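**Grorkix Desk Jigsaw, 1,005 pieces**
Reviewed April 2019

I bought this because the lid says 1,005 pieces and I wanted to know what the extra five were for. Four of them are a little strip that reads PONIK, the name of the seaside town in the picture, and clips on underneath the harbour wall. The fifth is a spare bit of sky. Rerkitness, who make the thing, call it a "courtesy piece". I would have preferred a courtesy seagull.

## The box

Sturdy, and too big, like all jigsaw boxes. The lid fits so tightly that you have to hold it in the air and wait for the bottom half to come down in its own time. Inside are a bag of pieces, a folded poster and a set of sorting cards to prop up by each pile. I used the cards for one evening and then went back to cereal bowls.
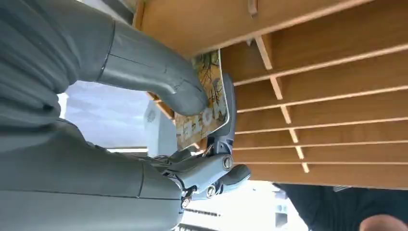
## The pieces

Thick, with a good firm click. You can lift a finished corner and slide it across the table without losing the lighthouse, and I have paid more for puzzles that fell to bits when somebody coughed. There is hardly any dust in the bag either.

The cut is the odd part. Rerkitness are fond of a piece with 4 knobs and no holes, and there are far too many of them in the sea. Two will sit quite happily in the wrong place for days. I had a stretch of water that looked perfect until the pier wouldn't reach it.

## The picture

Boats, bunting, a chip shop, and a dog on the slipway whose collar says Trevor if you get a lamp close to it. Trevor is easily the best thing here and took me ten minutes. The sky took 13 evenings. It is one shade of blue from end to end, apart from a cloud, and I have grown very attached to the cloud.

The poster is printed darker than the puzzle, so matching by colour is no use after tea.

## Would I buy another?

Yes, annoyingly. There's a woodland one due in September, and I dare say it will be all leaves. I'd give this 4 out of 5 — the missing mark is for the sea. The spare bit of sky is in the kitchen drawer with the fuses.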